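Rinden Serving and Prep Tray, Large
Zarkus Kitchen and Canteen Supply / Trays and Carriers / Plastic Trays 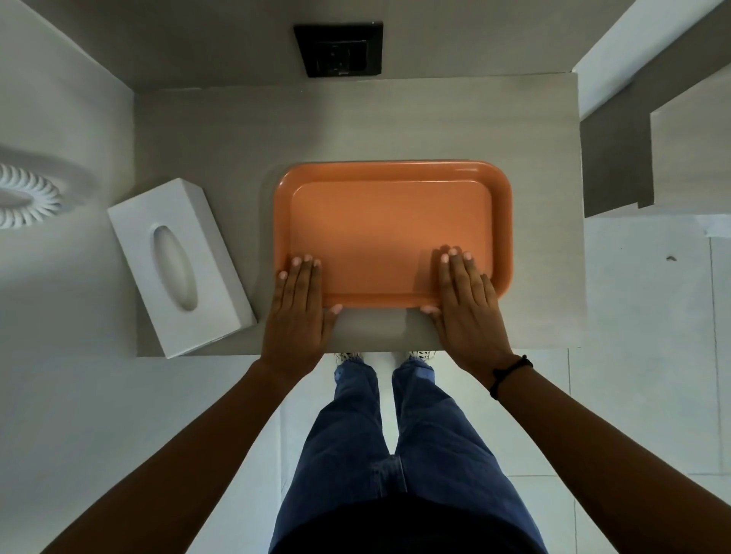
The Rinden is our everyday plastic tray for canteens, school kitchens, bakeries and church halls. It has rounded corners and a raised rim on all four sides. The bottom is smooth, so flour, crumbs and spilled sauce wipe off with a cloth. We have stocked it longer than any other tray in the catalog, and most of our orders for it are repeat orders.

Item number: 308
Shape: rectangular, rounded corners
Material: food-safe plastic
Colors: orange, cream, dark green, gray
Sold in: packs of 5 or cartons of 25
Dishwasher: yes, top or bottom rack
Microwave: no
Oven: no
Freezer: yes
Warranty: 3 years against cracking in normal use

Choosing a color

All four colors are the same tray and the same price. Many kitchens use one color for raw food and another for cooked food or serving. If you do this, order enough of each color to get through your busiest meal without borrowing from the other stack. A carton holds one color only. Packs of 5 can be mixed in the same order.

Orange and cream show tea and tomato stains sooner than green and gray. The stains are harmless and usually lift with an overnight soak in warm water and baking soda. Do not use steel wool. It scratches the surface, and scratched trays hold on to grease.

Stacking and storage

Trays nest when empty. Let them dry fully before you stack them. Wet trays stick together and can start to smell after a weekend in a closed cupboard. Keep stacks away from ovens, radiators and heat lamps. A tray left against a hot surface will warp, and a warped tray rocks on the counter. Warping from heat is not covered by the warranty.

The Auer wall rack and the Auer rolling cart both take this tray. The older Auer cart with the narrow rails does not. If you are unsure which cart you have, measure between the rails and call us before ordering.

Lids

There is a clear lid for the Rinden, sold separately in packs of 5. It rests on the rim and does not lock. It keeps dust and flies off sandwiches and pastries on a counter, but it is not made for transport. For deliveries, use one of our boxes with clips.

Customer comments

"We bought a carton for the lunch line in August and have added two more since. They come out of the machine clean and the staff like that they are light." Caroline Mabula, school kitchen manager

"Good tray. I use it for proofing rolls and for carrying them to the front of the shop. I would like a half size in the same shape." Nassoro Mfaume, bakery owner

"The green is darker than it looked on my screen. Exchanged for cream with no trouble." Brian Lukumay

Reply from Zarkus: A half size is not available at present. We have passed the request to our buyer.

Ordering and delivery

Orders received before noon ship the same day, Monday through Friday. Local deliveries in Prellotstead go out on our own van every Wednesday and there is no charge for them. You can also pick up from the warehouse counter. Please wait for the email saying your order is ready.

Unused trays can be returned in their original packaging. For damaged goods, send a photo of the tray and the carton label to the sales desk and we will replace the pack. For large orders or account terms, ask for Faraji Bakilana.

Also in this section: Rinden clear lid, Auer wall rack, Auer rolling cart, tray drying stand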